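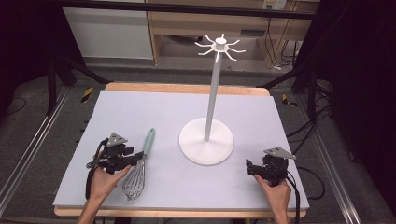

The mug tree, still waiting for its mugs.

So I gave up coffee. Well, I gave up coffee at home, which my sister Petronella says doesn't count, and she may have a point, but I'm eleven days in and I'm counting it.

It started in August when I was doing the boring budget thing at the kitchen counter and added up what I'd spent on beans since New Year's. $342! On beans! And that's without the filters, or the fancy oat milk, or the two bags I bought as gifts and then drank myself. I closed the laptop and made a cup of coffee to calm down, so you can see how serious I was back then.

Fast forward to this month and I finally did it. I packed up the grinder and gave it to Lungile Steyn from my Tuesday walking group, who has been hinting about that grinder for a very long time. Then I went out and bought tea. A lot of tea. I had no idea what I was doing, so I just stood in the little shop in Grirkville and pointed at tins until the girl behind the counter took pity on me and asked what I liked. I said "coffee" and she laughed (kindly, I think).

She sent me home with a smoky black one, a mint one, and something called Lapiņa, a linden flower blend that smells like a hay barn in the best way. The smoky one is the closest to what I was missing. I have it at 6:30 with a splash of regular milk and it does the job, mostly. The mint is for after dinner. The linden one I drink whenever I feel like being a person who drinks linden tea.

Days one through three were rough. I had the headache everybody warns you about, right behind the eyes, and I snapped at poor Cillian over a parking spot, and he wasn't even the one parking. Day four I slept until nearly nine. Day five I felt kind of great? Then on day six I had lunch with Mpho and ordered a cappuccino without thinking and drank the whole thing before I remembered. That's where the "at home" rule came from, if you were wondering.

What I miss most is the noise. The grinder, then the kettle, then that minute of standing there in socks while it drips. Tea is so quiet. I've been putting the radio on to fill the gap and now I know way too much about the county road repairs (Mill Street is closed again, go the long way).

A few of you asked about steeping times. I leave the black tea in for 4 minutes because that's what the tin says, and when I forget and it goes to ten it tastes like a wet fence. Mint you can forget all afternoon. I did try the cold brew thing overnight in the fridge with the linden and it came out pale and sort of sweet, and I'd make it again when the weather warms up.

Next week I'm going back for a green one, and Petronella is coming along to supervise. If you have a favorite that doesn't taste like lawn, leave it in the comments, please!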